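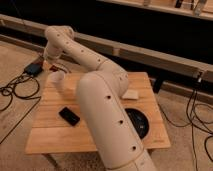
Visit notes, Gevton open lab afternoon, 8/18/22

Got there late, parking was a mess, missed the welcome talk. Coffee was gone too. Went straight through to the back room where the arm is, which was the part I came for anyway.

Giuliana Paucar runs the data side at Gevton and did most of the talking. The project is called Jolunano. Short version: they want an arm that can tidy a small table without someone writing out every move, so a person guides it through the job over and over and the system learns from the recordings. One recording = one example. They had 400 in the bag when we visited, target is a lot higher, she wouldn't say how much.

Small room, carpet, low table. I expected a cage and a yellow line on the floor, like at Novisard last year. No. Just stay behind the chairs.

What goes on the table is everyday stuff. A cup, a phone, a round black thing on the right, little blocks. Cups are the headache. See-through plastic is hard on the cameras, and the system kept mixing up cup and background early on. So now more of the sessions have a cup in them — she wants the hard cases over-represented, then trimmed back later.

Asked how long one example takes. Depends on the operator. A good one does 20 in an hour, a new one maybe 5, and the new ones aren't thrown out. Slow and clumsy examples get their own tag. Someone from Lau (they do packaging, I think?) pushed back on this, why keep bad data at all. Giuliana's answer was that the arm will get itself into awkward spots and needs to have seen somebody get out of one. Lau guy not convinced. They went back and forth for a while and I lost teh thread.
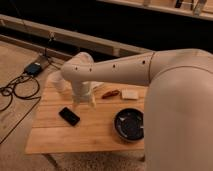

Jolunano arm over the table, gripper down between cup and phone.

Things I scribbled down after that:

Objects get moved between recordings, on purpose. If the phone is always in the same spot the system learns the spot, and the phone itself hardly matters.

The operators write one line of plain text per example, what they were trying to do. "Pick up the cup." That kind of thing. Spelling not checked, she said the model copes.

Lighting — they want it varied, curtains open some days and closed others. Not much of a plan behind it yet, I thought.

Nearly 300 of the examples were made by the same two people. She brought this up herself. Everyone has habits, one of them always comes in from the left, and the model picks that up. Hiring more operators in October.

Didn't get an answer on cost. Didn't get to try it either, the sign-up sheet was full by the time I found it, so go early if you want a turn. The handout is just the slides and you can skip it.

Would I go again? Yes, but for the next round, when they show the trained arm working on its own. We only got the collecting part, and a fair bit of it is watching somebody put a cup back and start over. I liked it more than I expected to. Two people left halfway thru.

Still need to email Giuliana about the tagging sheet, she offered to send a blank one. Will add it to the shared folder when it comes.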